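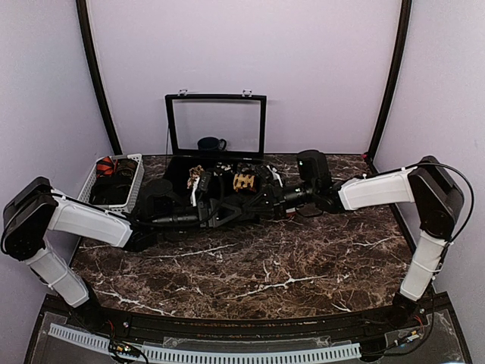
3.2 Display cases and the placement task

Small lidded cases are a common storage form for collections that are handled often and viewed in between. Their contents are kept in order by position, so that placing an item means choosing a location as well as setting the item down. We treat the open case as a bounded work surface with one fixed obstruction, the raised lid.

Figure 2. Open display case on the tabletop. The black-framed lid with its clear panel stands nearly upright at the rear; two small silver latches project from the top edge of the frame.

The case in Figure 2 belongs to the latched group. With the lid up, the interior can be approached from the front and from either side, while access from the rear is blocked. The lid must also remain clear of the hands during placement - contact with the panel was logged as a fault even when the item reached its intended location.

The full record covers 2,191 placements, collected at the Tirkitbridge and Dresenden sites between March and May. Layouts were drawn from the Rutow set, which specifies the target position of each item and the order in which positions are filled. A placement was accepted if the item came to rest inside its target region and no neighboring item had shifted by more than 2 mm. Each layout was scored from 0 to 100, with equal weight given to position and to disturbance of neighbors.

Front positions were filled last in all layouts. Reversing the order would require reaching over items already in place, and a short pilot at Dresenden showed more disturbance under that arrangement. Closing the lid and fastening the latches were scored separately and are reported in Section 3.4.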